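Night Shift Planner, Container Haulage
Escobedo, inland depot
Permanent, 24 nights in every six-week rota

Containers do not sleep, and from January neither will you. We need someone to plan overnight collections for our haulage fleet, which moves up to 280 boxes a night between the port and our yard when the wind behaves. When it doesn't, the cranes stop, the drivers ring, and you find out how good your plan was.

You'll book quay slots, match drivers to boxes and keep Mondia, our largest customer, calmer than they would like to be. You'll also use Liro, our booking system, which has opinions about bank holidays.

We'd like two years in transport planning, a decent grasp of drivers' hours rules and a telephone manner that survives 4am. A forklift licence is handy - you won't be asked to prove it in the rain, or not often.

We pay a night allowance, 10 paid rest days on top of normal leave, and a hot meal from Fudness, who do a respectable lasagne.
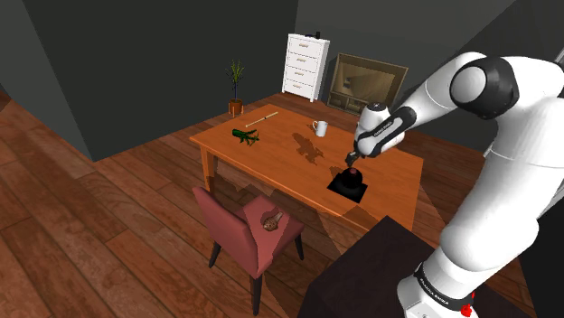
Robot arm over a table, computer-rendered.

Apply with a CV and a short letter to Keerthana Rai, Planning Office, by October 21, 2021. Questions about the rota go to Nevzat Kaplan, who wrote it and will defend it.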